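Dandeo Plush Leaf Blanket, Queen: Review After One Winter
Last updated: October
Reading time: 2 min

Price paid: $70. I bought it for the guest bed and it ended up on ours.

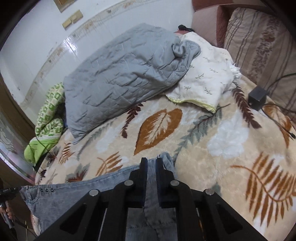 Look and color

The background is cream, with big leaves and ferns in orange-brown, dark brown, maroon and grey-green. The print is large, so one leaf takes up a good part of the middle of the bed. Our other bedding is a grey quilted comforter and a white blanket with a green sprig print, and neither one matches it. I stopped caring by November. If you want a quiet bedroom, Dandeo also sells the same blanket in plain oatmeal.

Warmth

It is warm enough alone down to the point where we turn the heat on. After that I put the comforter on top. With both it is too much for me, and my wife still adds the white one.

Washing

The label says cold wash, low dry. It fills our machine, and a smaller one would struggle. The first two washes left a lot of fluff in the dryer screen. The third left very little. The pile has flattened along the side where we sit to put on shoes. Brushing it with a dry clothes brush brings most of it back.

Everyday use

Clothes get dropped on it all day and it takes that fine. New dark jeans left a faint blue mark near one corner, gone after a wash. Old washed-out ones have never left anything. Lint shows on the maroon parts and hardly at all on the cream.

It slides off a smooth comforter, so put it underneath. The hem stitching came loose for a couple of inches at one corner and I sewed it back by hand.

Compared with the Emier

We had the Emier fleece before this. It was thinner, dried in half the time and pilled badly in the first year. I would buy the Dandeo again at this price, but not for a bunk or a narrow bed. There is too much of it to tuck in.

Comments (3)

Randi Boström: Does it shed on dark clothes?

Jawad Sethi: Mine did until the second wash. Fine now.

Guido Galli: Got the oatmeal one. Shows every coffee drip, get the leaves.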